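So I've been at Pidard two months now, and people keep asking what I do all day. Short version: I tidy a lounge room. Then I mess it up and tidy it again, only through a robot.

The job is collecting demonstrations. You steer the robot through a chore, everything gets saved, and the saved runs go off to the people who train the model. We call each run an episode. I thought it would feel like a video game, and for the first morning it did! Then I found out how much of my own tidying I do without thinking, and how hard it is to do on purpose with somebody else's hands.

Cushions are my current thing. Begoña Mateos (she checks everybody's episodes and has the patience of a saint) wants variety more than anything. Start from a different spot, change which cushion goes first, let one land crooked sometimes. My early batches were far too neat. I'd worked out one nice way of doing it and done it over and over, and she sent 19 of them back with a note that just said "same, same, same." Fair enough.

Anyway, in June we moved on to soft stuff generally, clothes as well, and I got 62 episodes through in one day, which is my best so far. A bit of what that's like:

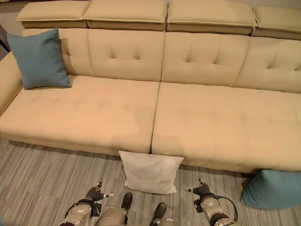
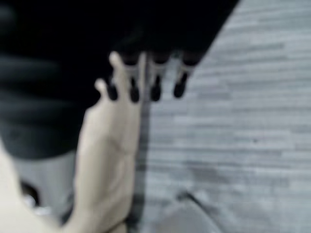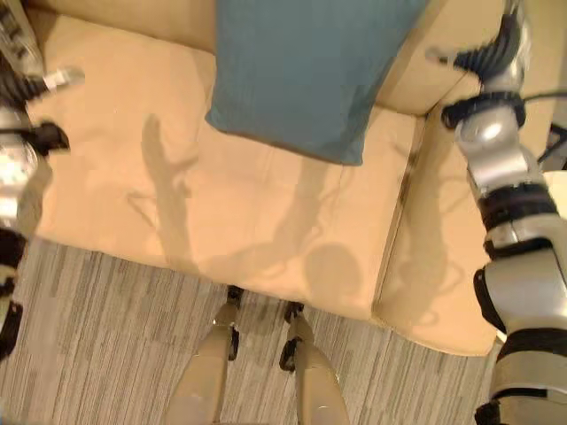 The fiddly bit is labelling afterwards. We use a tool called Waltetti, and you mark where each step begins and ends, so reach, grasp, lift, place. Sounds easy until you have to decide when a reach has turned into a grasp. I go by when the fingers start to close. The fellow at the next desk goes by first contact, and for a while our labels disagreed all over the place. Begoña made us sit down with 4 episodes and mark them together until we matched, and now there's a page about it in the handbook.

And the failures! I was throwing mine out at first because I was embarrassed by them. Don't do that. A dropped cushion that you go back and pick up is worth keeping, so long as you label it properly. I'm a bit sorry about the ones I binned.

My shoulders are sore by 3 in the afternoon, so if you've got a good stretch for that, leave it in the comments. Next month is towels.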